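I've been hooked on chemistry stories since July, when a neighbor lent me a beat-up book about helium, so I was thrilled to hear the Walardale library is putting on a whole show about the noble gases! Telma Godoy drew the panels herself (ink and watercolor, one per gas), and her neon is a nightclub singer in a very loud orange dress.
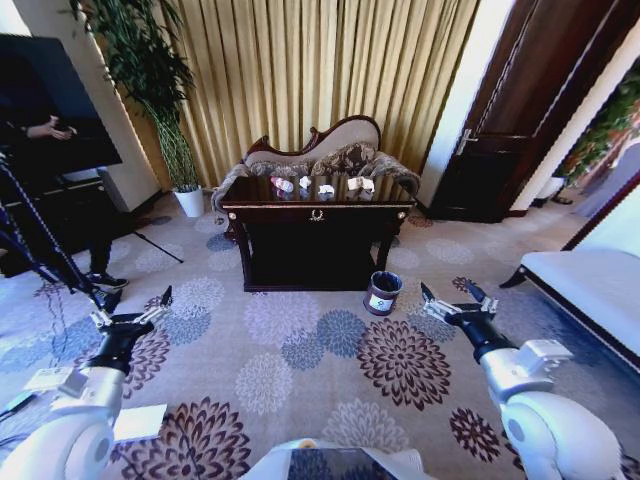
Vol. 20, No. 3

My favorite is argon — a sleepy guy on a couch who won't talk to anyone at the party. Telma told me xenon took her the longest and she still isn't happy with his hat. The opening is 24 September 2022 at the Bullis Room, doors at two, and it's free. She's printed 2,000 postcards of the set, and I've already got my eye on the krypton one.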